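Visitas > Fábricas e oficinas > Têxteis-lar > Dia aberto na Custier

Uma manhã entre toalhas de mesa

28 de janeiro de 2022

A Custier abre as portas ao público duas vezes por ano, em janeiro e em abril, e quem escolhe janeiro fica a saber a que temperatura trabalha um pavilhão industrial com os portões escancarados. Fui de casaco. Devia ter ido de dois.

A inscrição custa 12 euros, café incluído, e dá direito a uma pulseira de papel que se desfaz antes do fim da visita. Éramos um grupo de 20, quase todos com aquele ar de quem já passou a ferro muita coisa na vida e vinha pedir contas. À minha frente ia um casal que discutia em voz baixa se a toalha da sala era ou não era da Custier. Não chegaram a acordo, e suspeito que ainda hoje se fala no assunto lá em casa.

Começa-se pelo armazém dos rolos, comprido e mal iluminado, com etiquetas escritas à mão em três tons de esferográfica. Cada padrão tem nome próprio. O Neves é o branco sobre branco, que ao longe parece tecido sem nada e ao perto parece tecido com muito pouco. O Cikance tem ramagens, e a guia pronunciou-o de duas maneiras diferentes na mesma frase, com igual convicção. Perguntei de onde vinham os nomes. «Do catálogo», respondeu ela, e seguiu caminho.

Depois vem o corte. Explicaram-nos que o padrão tem de ficar paralelo à orla, senão a toalha parece torta em qualquer mesa, mesmo nas direitas. O barulho não deixa ouvir o resto, mas acenámos todos com muita atenção. Na confeção há mais silêncio e cheira a vapor, que foi a altura em que o grupo deixou de andar e passou a estacionar junto das tábuas, por puro interesse técnico. Estivemos ali bastante tempo.

O café era servido num corredor, em copos pequenos, ao lado de um cartaz sobre os 92 anos da casa. O cartaz tinha uma fotografia de cada edifício que a empresa ocupou, incluindo um que ardeu e outro que é agora um ginásio. A Stivden, que faz guardanapos e partilha o parque de estacionamento, tinha montado uma banca mesmo à saída — concorrência leal, disseram-me, embora o tom fosse o de quem fala do vizinho que põe música ao domingo.

A última paragem é a sala de exposição, onde se pode mexer em tudo e onde toda a gente mexe. Fiquei mais tempo do que tencionava diante das toalhas e panos ao metro, a comparar verdes que em casa vou jurar serem iguais. O que me prendeu foi um verde-salva claro, a puxar para o menta, com uma quadrícula de linhas brancas finas. É um padrão cruel para quem dobra mal. O vinco corria ao comprido pelo meio, levantado numa pequena crista, e cada linha que o atravessava dava ali um solavanco, em ziguezague, como papel de contas depois de uma tarde no bolso. Mais para um dos cantos, o pano estava francamente amarrotado. Passei-lhe a palma da mão com ar de entendido, e o senhor do lado fez o mesmo com outro ar de entendido. Acabei por não comprar, a minha mesa é redonda e não sei o que um quadriculado faria com isso. Trouxe um pano de cozinha Neves, branco sobre branco, que já tem uma nódoa de café.
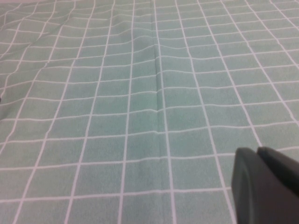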